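How to Plan a Hut-to-Hut Weekend with Kids

Two days on a trail with one night in a hut is a good first step up from day hikes. The steps below assume children between five and 10 and a route with a staffed hut at the midpoint. I use the Heramport to Gallholm trail as the sample route, but the same order works for any short overnight.

Step 1: Pick the distance by the slowest walker

Take the longest day hike your youngest child has finished in a good mood and cut a quarter off it. That is your limit per day. The Heramport to Gallholm trail is 21 kilometers end to end, with the Bokby hut near the middle. If that is too long for your group, walk in to the hut and go back the same way from the nearer trailhead.

Check the climb as well as the distance. The first day gains 248 meters, most of it in one stretch after the lake. Plan a snack stop before it.

Step 2: Book the hut early

Family rooms go first, and September weekends fill up before the summer ones do. When you book, ask:

- whether bedding is provided or you need sleep sacks
- what time dinner is served
- whether there is a drying room
- whether the hut takes cards

Write the booking number on paper. There is no phone signal past the lake.

Step 3: Lay everything out the night before

Use a bed or a clean floor and put all the gear down before any of it goes into a pack. Make one pile per person.

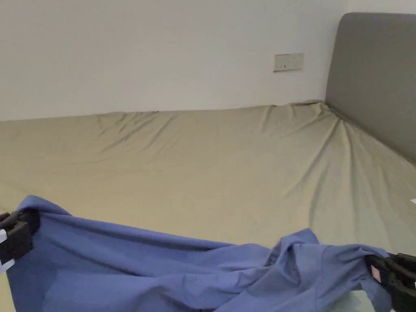
Clear the bed before you start.

Each child needs:

- one T-shirt to walk in and one to sleep in
- a fleece and a rain jacket
- long pants, plus a spare pair
- two pairs of wool socks
- a hat
- a headlamp with fresh batteries
- a water bottle they can open themselves

Let the kids check their own pile against the list. It takes longer, but they will know what they have when they need it.
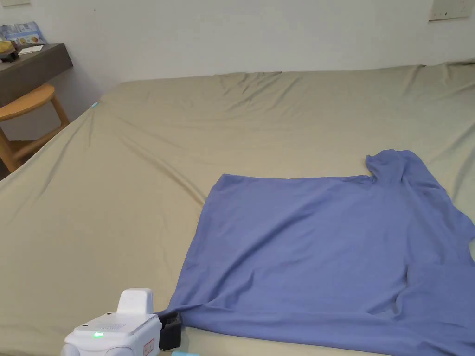
Step 4: Pack by weight

A child's pack should hold a jacket, a water bottle, a snack and one small toy. Adults carry the rest. Put the heavy things close to your back and keep rain gear at the top. Food for the first day goes in an outside pocket.

Step 5: Start early and stop often

Be on the trail by 8:30 a.m. Stop for five minutes every hour, even if no one asks. Deal with sore heels at the first complaint - tape goes on much better before there is a blister.

Step 6: Know your way out

Mark the side trails that lead to a road and agree on a turnaround time. If you haven't reached the top of the climb by 1 p.m., go back. Leave a copy of your route with someone at home and tell them when you expect to be down.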